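Die Zelle von Parnico, Woche drei

Wartungsarm, stand im Prospekt. Ich habe inzwischen eine Liste mit 7 Punkten, die vor jedem Lauf abgehakt werden wollen, und "arm" kommt mir dabei nicht in den Sinn.

Am meisten Zeit fressen die Kabel. Zieht man die Schlaufe zu stramm, bremst sie das Handgelenk. Lässt man sie zu lang, hängt sie irgendwann dort, wo gegriffen werden soll. In Stastport schwören sie auf Klettband, bei mir hielt das bis Ende September. Jetzt lasse ich den Bogen lieber groß und schaue nach jedem Umbau, ob er noch frei läuft.
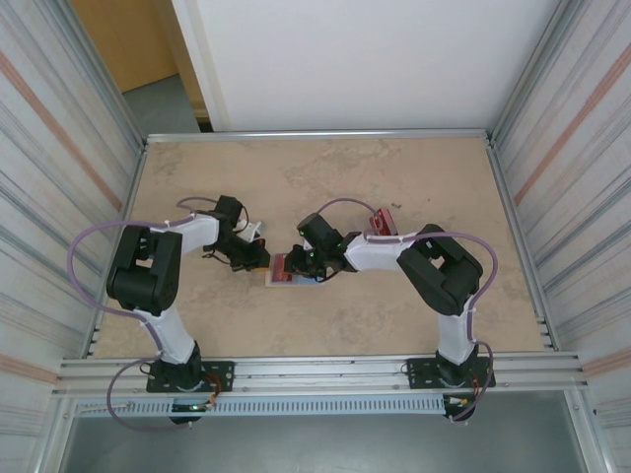 Beide Greifer über der Karte, die violetten Kabel in weitem Bogen.

Dann der Nullpunkt. Laut Anleitung reicht es, ihn alle 30 Stunden zu prüfen. Nach meiner Erfahrung stimmt das, solange man die Grundplatten in Ruhe lässt - und wer lässt die schon in Ruhe? Einmal die Schrauben an der Schiene nachgezogen, schon lag der linke Arm 3 Millimeter daneben. Die Software meldete natürlich: alles in Ordnung.

Ob sich zwei Arme für so kleine Teile überhaupt lohnen, weiß ich immer noch nicht. Bei Fisgate behaupten sie es, die verkaufen allerdings auch welche. Ich messe jetzt vor jedem Lauf nach, von Hand, mit dem Stahllineal. Am Wochenende kommt der rechte Arm dran, dessen Schulter knackt beim Anfahren.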